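Wakeck Hall Newsletter - 16 March 2018

Spring jumble sale, the kitchen, and PLEASE label your jars

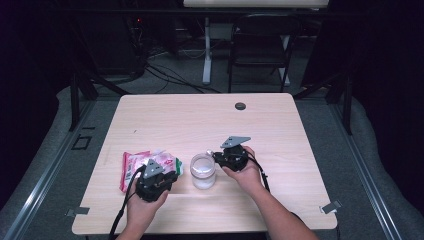 On the table: one clear jar, one pink, white and green packet.

Right, quick one this time as I am typing between the school run and the dentist. Lots to get through so sorry if it jumps about.

First the jumble sale. It is on. Doors open to the public at ten, helpers from 8 please, and that means 8 and not "eightish" because last year I was carrying trestles on my own with the car blocking the lane. Drop-offs the evening before, side door only. The front door has swollen again with the damp and if you get it open you will not get it shut.

What we want - clothes that are clean, books, toys with all the bits, crockery, curtains, plants, bric-a-brac, handbags. What we don't want - televisions, mattresses, car seats, anything with a plug unless you have spoken to Shona Morrison first. In January we had a freezer left on the step and it cost us money to have it taken away. A whole morning's tea takings gone on one freezer.

Pricing. We went round and round on this at the last meeting. In the end: paperbacks 3 for a pound, hardbacks a pound each, children's clothes 50p, adult clothes a pound, coats by haggling. Stallholders can drop prices in the last half hour but not before. It isn't fair on people who paid full whack at five past ten.

Tables. We have 16 long ones and a few odds and ends from the back store. All the long ones are spoken for except two by the radiator. If you want one of those ring me tonight or tomorrow, I'm not holding them. A table is a fiver, bring your own cloth.

Parking as before. Not on the verge outside Mowat's please, they have been very good about the noise and the ruts took months to come back. The top field is open if dry. If it's wet it is the pub car park and a walk.

Now - the kitchen. Some of you will have seen the state of the big cupboard. Shona and I emptied it on Sunday afternoon, every shelf, and it took till dark. Things found: three half-used bags of sugar, all hard. Custard powder older than my eldest. A cake tin with a cake in it. Nineties doilies. More teaspoons than any village needs and only a handful of forks, so if you have gone home from a funeral tea with hall forks in your bag, no questions asked, just bring them back. There's a box by the hatch.

So from now on there is a system. Top shelf is hall stuff, anyone can use it, tea coffee sugar and so on. Middle shelf is the lunch club. Bottom shelf is toddlers and Brownies, shared, work it out between you. Anything left without a name and date on it goes in the bin at the end of the month. I mean it this time. Labels and a pen are on a string inside the left hand door. Please leave the pen on the string.

Jars in particular. We do want jars! Clean, lids that fit, labels soaked off if you can manage it. The marmalade lot got through 63 of them this winter and we're down to the dregs, and the chutney people will be wanting theirs by late summer. But they need to go in the crate under the sink and not be dotted about on the worktops, where they get knocked. A jar went over in the middle of the coffee morning and we were finding glass for a week. To get the label off: hot soapy water for an hour, then cooking oil and a bit of bicarb on the gluey part, leave it, scrub. Works on nearly all of them. Baby food jars are too small, thank you but no.

The boiler. Rokau came out to look at it and the short version is it'll do another winter if we are nice to it. The long version is on the notice board. Do not touch the dial in the cupboard, use the one on the wall by the loos. If it's cold when you arrive give it twenty minutes before you ring me. If it makes the banging noise, ring me.

Cleaning rota. Gaps in it. Big gaps. It's an hour, it's a mop and a wipe round, you can have the radio on. We did look at paying a firm and Pustinix gave us a price which was fair enough for what it was, but it would mean putting the hire charge up and the yoga class and the whist drive both said they'd rather not. So it's us. Sheet is on the board, pencil yourself in. Also whoever keeps putting the wet mop away head down, it stinks, head up please.

Bookings. The hall diary has moved from the red book to the blue book becuase the red one is full. Everything already booked has been copied over but do please check yours, my writing is not what it was. Saturdays in early summer are nearly gone already. Deposit holds the date, a promise in the Co-op doesn't.

Lost and found - one child's wellie, green, left foot. A nice grey scarf. Reading glasses, two pairs, one with tape on the arm. A casserole lid with no casserole. Somebody's door key on a bit of blue ribbon, which I would've thought you'd have missed by now. All in the basket in the porch and whatever's left goes on the bric-a-brac table, apart from the key.

Quiz night went well, thanks to all who came and to those who stayed to stack chairs. Raffle did nicely. There was some muttering about the question on rivers and having looked it up I can say that the muttering was right, so the Wakeck Wanderers should have drawn and not come second. They can have a box of biscuits between them, collect from me. No changes to the trophy, it's been engraved.

Path to the bins. Still slippy. Gravel is coming, the man says next week, he said that last week. Take a torch and go round the outside.

Cakes for the sale! Nearly forgot. We need a lot. Traybakes go fastest, anything with chocolate goes faster than that. Please write on the box if it's got nuts in. Fresh cream is a nuisance with the fridge as small as it is so buttercream if you don't mind. Bring on a plate you don't care about.

If you can do anything at all on the day - doors, teas, lifting, standing about looking helpful - leave your name with Shona or put a note through my door. Teas is short of two for the second half of the morning. Lifting is short of everybody.

Next newsletter after Easter. Bits and peices for it to me by then, on paper if you must but email is easier as I've to type it all up again otherwise.

Must dash, dentist.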